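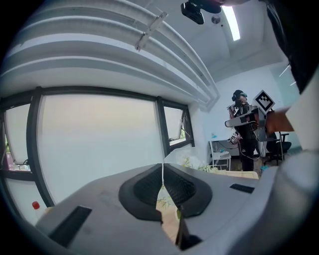
La demostración manual con pinza instrumentada sirve para registrar trayectorias sin mover el brazo: el operador ejecuta la tarea con la herramienta en la mano y el sistema guarda la pose, la apertura de los dedos y el vídeo de muñeca. Esta guía cubre la preparación, la grabación y la revisión de una sesión con la pinza Terker y el paquete de registro Hullby. Se supone que ambos están instalados y que el puesto de grabación ya tiene asignado un origen de coordenadas. Con una lente de gran angular, la vista de muñeca abarca mucho más que la zona de agarre: entran la ventana, la luminaria del techo y, a la derecha, una persona con visor de realidad virtual y un marcador fiducial montado sobre el hombro. Conviene tenerlo presente al ajustar la exposición, porque una ventana quemada como la de esta toma arrastra el control automático y oscurece los dedos.

## 1. Preparación del puesto

1. Fije la exposición y el balance de blancos en modo manual. El ajuste se hace con la pinza apuntando a la superficie de trabajo, a la altura habitual de agarre.
2. Limpie la lente y las caras interiores de los dedos.
3. Compruebe que los marcadores están planos y sin reflejos. Un marcador combado da una pose estable pero falsa, difícil de detectar después.
4. Recoja los cables que crucen el recorrido del operador.
5. Anote el objeto, la posición inicial y el nombre del operador en `sesion.yaml`.

```yaml
proyecto: abugri
operador: k_antwi
tarea: recoger_y_colocar
repeticiones: 16
mano: derecha
```

El campo `mano` es obligatorio. Si falta, Hullby toma la derecha por defecto y no emite ningún aviso.

## 2. Calibración

La calibración consta de dos pasos independientes. No se deben combinar en una sola grabación.

**Apertura de los dedos.** Cierre la pinza por completo, sin objeto, y mantenga la posición 2 segundos. Ábrala hasta el tope y repita. El programa interpola entre ambos extremos. Con las almohadillas desgastadas el cierre completo cambia, de modo que este paso se repite cada vez que se sustituyen.

**Relación entre cámara y marcador.** Mueva la herramienta despacio delante del tablero de calibración, con giros en los tres ejes. Evite los movimientos puramente laterales: dejan mal determinada la rotación. Ejecute después:

```
hullby calibrar --sesion sesion.yaml --modelo ojo_de_pez
```

El modelo `ojo_de_pez` es el adecuado para esta óptica. El modelo estándar converge a veces, pero deja un error grande hacia la periferia, justo donde suelen aparecer las referencias fijas de la sala.

## 3. Grabación

Cada repetición empieza y termina con la pinza abierta y quieta. El reposo permite cortar los episodios de forma automática.

- Aproxime la herramienta por una trayectoria que el brazo pueda reproducir. La muñeca humana admite giros que el robot de destino no alcanza.
- Mantenga el objeto dentro del campo de la cámara hasta que los dedos lo oculten.
- No corrija el agarre con la otra mano. Si el objeto resbala, abra, retroceda y vuelva a entrar; la recuperación también es un dato útil.
- Varíe la posición inicial entre repeticiones, y anote el cambio solo si modifica la tarea.

La velocidad debe ser moderada y constante. Mansa Ametepe midió en marzo el efecto del desenfoque de movimiento sobre la pose y desde entonces el límite está en la configuración por defecto, en `vel_max`. Superarlo no detiene la grabación, pero marca el tramo como dudoso.

Si hay más personas en la sala, sus marcadores tienen que llevar identificadores distintos de los de la herramienta. Dos marcadores iguales visibles a la vez producen saltos de pose de un fotograma al siguiente.

## 4. Revisión

Abra la sesión con `hullby revisar` y compruebe las tres curvas: posición, orientación y apertura. Los fallos habituales son los siguientes.

| Síntoma | Causa probable | Acción |
|---|---|---|
| Escalón en la posición | Identificador duplicado | Filtrar por ID y reprocesar |
| Apertura que no llega a cero | Calibración antigua | Repetir el paso de apertura |
| Deriva lenta | Pocas referencias visibles | Descartar el episodio |
| Dedos sin detalle | Exposición automática activa | Regrabar |

Un episodio con deriva no se recupera recortándolo. El conjunto de Abugri contiene 1,672 episodios válidos tras aplicar este criterio, y los descartados se conservan en una carpeta aparte, sin mezclar.

## 5. Exportación

```
hullby exportar --sesion sesion.yaml --destino brazo --validar
```

La opción `--validar` calcula la cinemática inversa de cada episodio y rechaza los que salen del espacio de trabajo. Zuweira Baidoo mantiene los perfiles de brazo; las peticiones de perfiles nuevos se envían con el fichero URDF y los límites articulares adjuntos.

Última revisión: 28 jul 2025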